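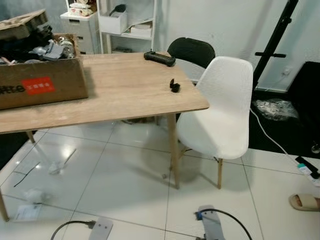
Notebook entry, December. Depth gating for the mobile base, table clearance runs.
Entered by R. Dalsgaard. Pedstead platform, Okach planner build 15.

Purpose. To establish whether the revised gating rule reduces false obstacle reports near table legs and chair legs without increasing the number of missed contacts. The previous rule discards any depth return that is not confirmed in the next reading. It performs well on walls and cabinets. It performs poorly on thin vertical parts and on glossy floor tile, where reflections are confirmed often enough to be kept.

Method. The revised rule compares each return with the floor plane before asking for confirmation. A return that falls below the plane by more than the set margin is treated as a reflection and dropped. A return above the plane is kept after a single reading if it lines up vertically with at least one other. The margin was held at 15 mm for all runs in this entry. The Doucette log format was used throughout so that the results can be replayed against the old rule.

Room. Light wood table, white shell chair on dowel legs to the right of it, black chair behind. Box left on the table, full, as the upper surface is not part of this test. Small items on the tile were left where they lay, including the power strips and their cords. Floor is large white glossy tile with gray grout. The black mat behind the white chair is treated as floor in the ground map.

Runs. 166 approaches recorded, each ending at a stop or at the goal. Starting points were drawn from the same list used for the previous entry. Speed limit unchanged.

Results. False stops fell from 10 percent under the old rule to 7 percent under the revised rule, by replay on the same logs. The gain comes almost entirely from reflections. Returns from the table legs are now stable from the first reading, and the planner no longer widens its path on the way in and narrows it again on the way out.

The chair legs remain a difficulty. They slope, and the vertical alignment check rejects a sloping leg at close range where only a short length of it is in view. The base still stopped in time in every approach, but in several cases the stop was issued by the bumper margin and should not be credited to the gating rule. These approaches have been marked in the log. They are to be counted separately in any table that leaves this group.

Cords on the floor were not detected by either rule. This was expected – they are lower than the margin – and is outside the scope of the present test. It does limit what may be claimed. The rule should be described as applying to furniture, and the word "obstacle" should be avoided in the summary sent to Findetti.

Correction to the previous entry: the replay there used the old floor plane file. The figures should not be compared with those given here until the replay has been repeated.

To do:
Replace the vertical check with a line fit that permits a slope of up to 15 degrees.
Repeat the chair approaches only, same starting points.
Repeat the earlier replay with the current floor plane file.
Confirm with the Okach maintainers whether build 15 applies its own smoothing before the gate. If so, the single-reading figures will have to be restated.

R.D.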